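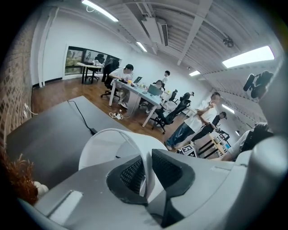
Gripper pair, pads and cloths (June)

Kivberg pair back on the bench after lunch. Left one sticky on closing, log stops at 2771. Pads brushed out, grit in the mesh. Re-zeroed both, left needed 2 goes. Bastien P. wants the offset written down this time: 4 counts, left only. Marker cubes checked for lifted corners, screws nipped up.
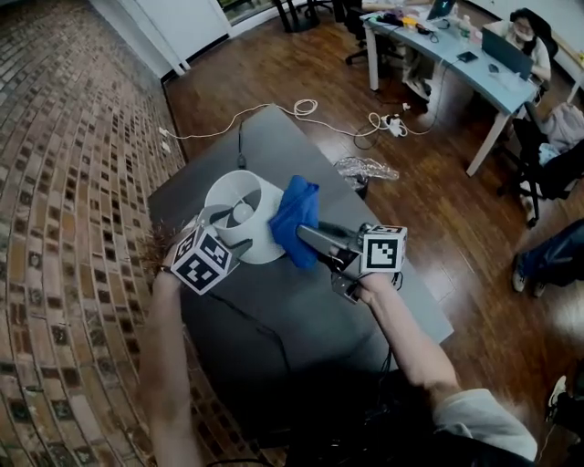 Both grippers on the fan housing, blue cloth in the right.

Cable drag still a nuisance at the table edge. Try the Urnach clips tomorow. Don't pull the cable tight, it tugs the jaw off line.
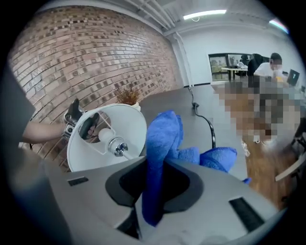 Blue cloth in the jaws, lampshade on its side behind.

Cloth grip: fold double before closing, a single layer slides. Choo's closing force setting kept for now, Bimstead pads still on order. Wipe pads dry after any damp cloth, no solvent on teh mesh. 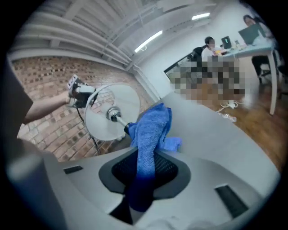
How often do the pads need re-zeroing?
Every morning before the first run, and again after any pad change.

Spare pads in the Bimstead box, drawer under the charger.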